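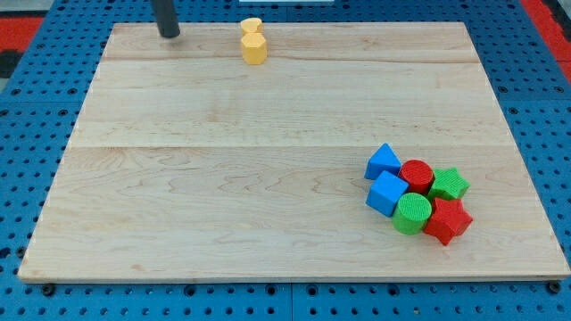
Figure 3. Block set on the maple board, with the two yellow pieces stacked near the far edge.

Efa Price and Reijo Keskinen
23/12/2022

4.2 Living with the Amedach kit

I'll admit I wanted to like this one. The Amedach tabletop kit came to us from Hrytsenko in August, and I had it bolted down and talking to our planner by dinnertime -- a first for me! We ran 600 pick-and-place trials with the printed shapes, and 148 of them failed. Most of those were stars (I really grew to hate the stars), and usually when they were packed up against a neighbor, as the red and green ones are in Figure 3. Cubes and cylinders gave us far less trouble. Reijo thinks the stock grasp planner just picks bad contact points on anything with concave sides, and I agree with him. We'd still buy the kit again, but budget time to retune it.

Related items
Grasp planning for printed shapes: notes from Wistwood
The Sumonthorpe stacking benchmark, revised
Calibrating low-cost arms over 2000 cycles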